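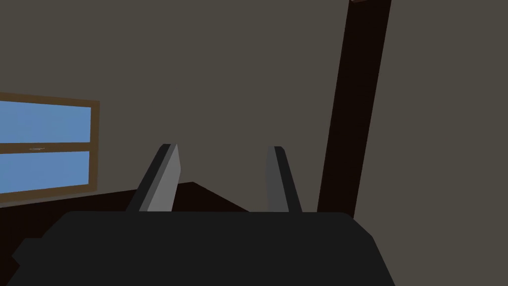 Farah thinks I'm wrong about the fourth quarter, and she left me a long note in the margin of last week's entry to say so. Her point is that Zoltcombe didn't get tired against Trurik, they got slow because the coach pulled the point guard for six minutes and the kid who came in walks the ball up the floor. Fair enough! I went back through the play log this morning and she's mostly right, grr.

Mon 29 April

So, redoing the pace numbers. What I had before was one average per quarter, and that hides everything. I've now split the Trurik game by who was on the floor, and with Kamran Bhutto running the point they got a shot up much earlier than without him. Once he came back in (down nine by then, thanks a lot) they sped right up again – same tired legs as everybody else.

The season log has 284 possessions in it where the backup brought the ball up. I was hoping for more. It's enough to see the slowdown but I wouldn't want to say anything about turnovers from it, and I definitely don't want Arsalan quoting it on the podcast before I've checked the February games. Those were typed up by hand from the radio call and there are possessions in there lasting 100 seconds, so somebody missed a rebound or a whole trip down the floor.

Things I fixed today:
Overtime was being counted as part of the fourth quarter. It made the fourth look awful in 4 games. My fault, I wrote that bit in a hurry.
Free throws after a timeout no longer start a new possession.
Sayegh's home games had the two teams swapped. Tariq spotted it weeks ago and I said I'd look, sorry Tariq.

Then I reran the simple season model, 2000 runs per remaining game, first with the old quarter averages and then with the lineup split. The split version likes Zoltcombe a bit better on the road and a bit worse at home, and I don't get the home part at all. Could be the Sayegh swap had leaked into something else. I'm going to leave it overnight and look with fresh eyes, since the last time I chased one of these after dinner I broke the whole rebound table.

Crescencio wants fouls in there too. He says the backup only plays when somebody's in foul trouble, so what I'm calling a slow lineup could be a careful lineup – guys backing off, not running, trying not to pick up their fourth. I like that a lot, it fits what I remember of the third quarter. But we only have foul times for the games he charted himself, so he'd have to do the others from video and he has opinions about the video.

Still to do: check the February possessions against the box scores, ask Arsalan for the radio tapes if he kept them, and change the fourth quarter paragraph in the draft so it says what Farah said. She can have the credit in the footnote.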